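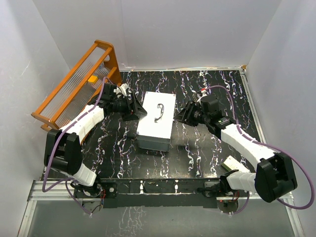
Someone from the Una section wants to know if you can't just wipe lenses on a shirt like everybody does. You can. Shirt picks up grit all day, grit scratches the coating. Handout says cloth, so use cloth on the bench.

EYEWEAR CARE – Unit 4 notes (Ostero course, optical dispensing)

Read before lab. Will be on the practical.

Order of work
Rinse first, lukewarm. Hot water is bad for coatings
One drop dish soap, no lotion in it
Fingertips both sides, then nose pads, then hinges
Rinse, shake, cloth last

Never dry wipe a dusty lens. Most common mistake last term, by a mile.

Cloths
Fine weave only. Paper towel no, tissue no. Wash cloths by hand or in a mesh bag, NO fabric softener – leaves a film and you'll spend ten minutes chasing smears. Fold in quarters, fresh face for each lens. Pick it up by a corner and the middle stays clean.

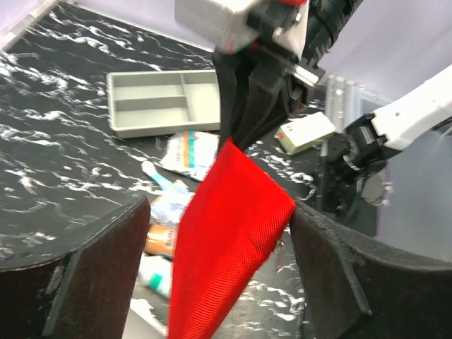
Dropped on the floor = laundry bin, don't shake it out and keep going.

Putting glasses down
Lenses up, always. Arms open or folded, either is ok, but never face down on the bench. Raised surface is better than the bench top, less chance of an elbow.

Handling
Two hands on the temples. One hand bends the frame over time and then it's back to the adjustment unit (see Morikawa handout, the part on splayed arms).

Polishing grits, seperate topic but people keep asking: 400 and 1,000 for frame edges, 3,000 to finish. Acetate only. Keep all of it away from lenses.

For next time: bring one old pair, any condition. Read the Amurgate chapter on coatings, skip the tables. Lab sheets due in Decmber before the break, late ones go to the bottom of the pile.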